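Clareck Board Game Library: Frequently Asked Questions

What is the library?
A lending collection of board games on the second floor of the old Urngate building. You borrow a game, take it home, argue with your family and bring it back.

How do I join?
Fill in the card at the desk and show us something with your address on it. Membership runs from January, whenever you sign up, so people who join in December are either generous or bad at calendars.

How long can I keep a game?
Three weeks. You can renew once, unless another member has asked for it. "We haven't finished" is a popular excuse with Parnau, and with Parnau it is usually true.
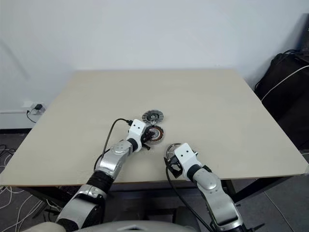 What happens if I lose a piece?
Tell us when you return the box. Small pieces like pawns and dice are free to replace. Cards cost a dollar each, and a missing board means you have bought the game.

Can I reserve a game in advance?
Yes, up to 6 at a time. Kong has the longest waiting list — bring patience, or a second choice.

Do you take donations?
We do, if the game is complete. We have enough trivia sets from the eighties to last us.

Who do I complain to?
Eun-seong Yoon, at the desk on Saturdays. Complaints about the rules of a game should go to whoever you lost to.

Last updated July 12, 2019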